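Ticket 871 - Recipe site: shopping list totals wrong after import
Opened by: Ursina Zwahlen
Product: Flultix list plugin, on a Vistum-hosted site
Status: Solved (see last update)

Hi folks! I run a little recipe and meal planning site called Fuentealba, and my shopping lists have gone completely bonkers. I moved everything over from my old site in August (1,803 recipes, don't ask how long I've been at this) and the recipes themselves came across great. Titles, steps, tags, all fine. But when a reader picks a few dinners and hits Make My List, the amounts are way off. Somebody wrote in to ask if my bean soup really takes 12 pounds of carrots. It does not!

What I've tried so far: cleared the site cache, cleared my browser cache, turned the plugin off and on, yelled a little. Same totals every time. The preview inside the editor shows the right amounts, so I'm pretty sure the numbers are stored okay and it's the adding up that goes wrong.

I've also stripped one post down to almost nothing for testing. It's my old "clear off the counter before you cook" piece, which has no ingredients in it at all, just two paragraphs.

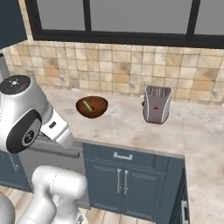 Kitchen counter with a marble look.

That one gives me an empty list, like it should. So a post with no ingredients is fine, and a post with ingredients is not. Not exactly a breakthrough, I know.

Update 1
Okay, got a reply asking for my settings, thanks for that. Units are set to US, rounding is on, "merge duplicate items" is on, "scale to servings" is on. Default servings is 4. I haven't touched any of these since the move. I did try turning rounding off and all that got me was 12.04 pounds of carrots, so I put it back.

I was also asked whether it happens with one recipe or only when there are several. Good question, I'd only been testing with several! Tried it with the bean soup all alone and it's still wrong. The recipe says 12 ounces of carrots. So the number is close to right and the unit is wrong?? But then the onions are wrong in a different way, they come out four times too high with the right unit. I'm starting to think there are two problems stacked on top of each other, and that's why nothing I do seems to help.

Update 2
Made some headway last night, 11 p.m. and a bowl of popcorn. I went through the "what's in your fridge" section, where readers tick off stuff they already have and the list is supposed to subtract it. I figured if the adding was off then the subtracting might be off too, and comparing them might tell me something.
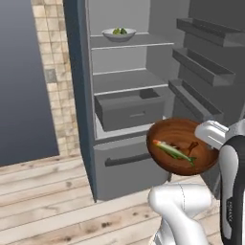
The subtracting works perfectly. I ticked off a pound of carrots and it took off exactly one pound. So the unit table is good, and whatever is broken happens before that, when the plugin first reads the ingredient line. I opened the raw text of the soup and there it was - my old site wrote "oz." with a period and a hidden space after it. Flultix doesn't recognize that, so it falls back on whatever unit is first in the carrot entry, and mine is pounds. I retyped "oz" by hand and the carrots dropped right back to normal. You should have heard me!

The onions are still times four, though.

Update 3
Onions solved too, with a big assist from whoever answers the Bundow import forum. The import tool had written every servings value as 1, so the plugin scaled everything up to my default of 4. The reason carrots didn't show it is that an item with an unrecognized unit doesn't get scaled at all. Two bugs, like I thought, and one was hiding the other.

What fixed it, in case somebody else lands on this page:
Back up the database first.
Run find and replace on "oz." plus the hidden space, then do the same for "lb." and "tbsp."
Reimport with "keep original servings" checked.
Clear the list cache afterward. The site cache is a separate button and won't do it.

I spot-checked the soups and the casseroles and they look right. Still have the breads to go through, and a few of those are in grams, so if that's a mess I'll open a new ticket. You can close this one. Thanks again, and sorry about the yelling!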